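About Nandgate

Nandgate teaches people to make drinks at home. Vesela Krasniqi started it after paying for a bar course that spent 3 hours on bottle flipping and never got to ice. She still doubts most of what gets sold as cocktail expertise, and so do we.

Our practice tables are covered in brown paper and marked out in blue tape. We resisted the tape for a long time — it looked fussy. Muireann Brennan insisted, and people do seem to put the muddler back where they found it. Whether that makes a better drink is another question. 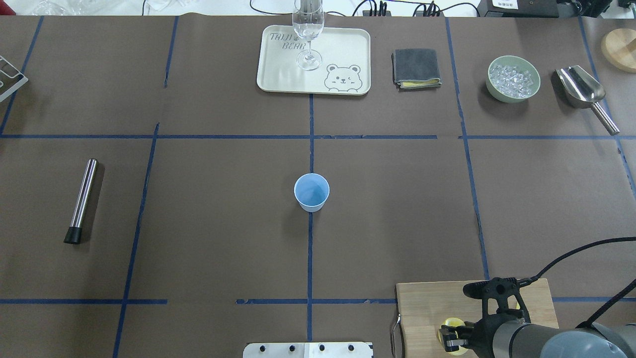

We also don't believe you need much equipment. A scoop, a muddler, a decent glass and a folded towel will cover the first evening. If a shop tells you to buy a kit of 305 pieces, walk out. Ice matters more than any of it, and we'll argue about that with anyone.

Classes are kept to five people. We have taught nearly 600 so far, and we can't promise they all make good drinks now. Some only wanted to learn how to cut a lemon, and that's a fair use of an evening. We give no certificates, having never met a bar that asked for one.

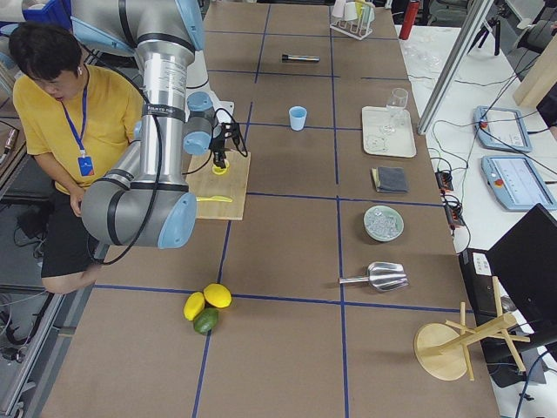
One of the long tables, with the cutting board out and the cup rack at the far end.

New classes open in June. Bring your own opinions about garnish.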